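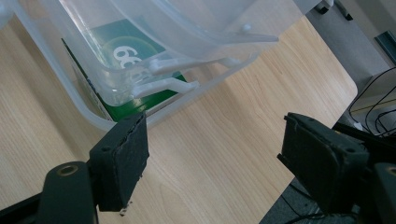 Compte rendu de la réunion du groupe Rangement
Ludothèque Medon, salle du fond
28 juin 2026

Présents : Pieter De Smet (animation de la réunion), Solange, Yannick, Hervé, Maud
Excusée : Bérengère
Prise de notes : Maud

Ouverture à 10 h 15. Le compte rendu précédent est adopté, avec une correction : les étagères basses ont été montées en janvier et non en décembre.

1. Bacs en plastique transparent

Le passage aux bacs transparents à loquets blancs est décidé pour tous les jeux de la réserve. Les cartons actuels prennent l'humidité par le bas, et il faut les ouvrir un par un pour retrouver une boîte. Solange demande si l'on pourra lire les titres à travers le plastique. Pieter répond que la couleur des boîtes se reconnaît sans ouvrir, mais que les petits caractères resteront difficiles à lire. Il faudra donc une étiquette par bac, sur le petit côté, celui qui est tourné vers l'allée.

Achat de 18 bacs avec couvercle. Le devis de la maison Trodano s'élève à 495 euros, livraison comprise. Yannick trouve le prix élevé et aurait préféré attendre la rentrée. Vote : quatre voix pour, une contre. Pieter passe la commande.

2. Classement

Hervé propose un classement par âge, Solange par type de jeu. Après discussion, le classement par type est retenu, avec une pastille de couleur pour l'âge. Les jeux de cartes et les jeux de dés restent ensemble. Les puzzles ne vont pas dans les bacs, ils sont rangés à plat dans l'armoire du couloir.

Les boîtes trop larges pour être posées à plat peuvent être mises en biais, à condition que le couvercle ferme sans forcer. Hervé rappelle que deux loquets ont cassé sur les anciens bacs parce qu'on appuyait dessus avec une boîte qui dépassait. Les bacs sont soulevés par la cuve, jamais par le couvercle.

3. Inventaire

Le cahier papier est abandonné au profit du tableau partagé. Chaque ligne comprend le numéro du bac, le titre, les pièces manquantes et la date du dernier contrôle. Maud recopie les fiches existantes. Pour les jeux Tultik, il manque toujours la règle de deux d'entre eux. Yannick écrit à l'éditeur pour demander une copie.

Les jeux incomplets ne sont plus remis en rayon en attendant mieux. Ils vont dans un bac à part, marqué « à compléter », qui sera trié à chaque fin de trimestre. Ce qui n'a pas pu être complété sert de réserve de pions et de dés.

4. Tables

Les plateaux en bois clair se rayent quand on fait glisser les bacs. Solange a essayé des patins en feutre, qui se décollent au bout de quelques jours. On garde la consigne de poser et de soulever. Les plateaux sont à nettoyer au chiffon à peine humide, sans produit. Le flacon Lu qui se trouve sous l'évier est réservé au sol.

5. Divers

La clé de l'armoire du couloir est à remettre au crochet après chaque permanence. Elle est restée deux fois dans une poche ce mois-ci.

Bérengère a fait savoir par message qu'elle reprendrait les permanences du mercredi. Hervé assure l'intérim jusque-là.

Yannick demande que les prêts de l'été soient limités à trois jeux par famille. Point reporté à la prochaine réunion, en présence de Bérengère.

À faire
Pieter : commande des bacs
Maud : tableau partagé
Yannick : courrier à l'éditeur
Solange et Hervé : étiquettes et pastilles

Prochaine réunion : date à fixer par message dès réception des bacs.
Séance levée à 11 h 40.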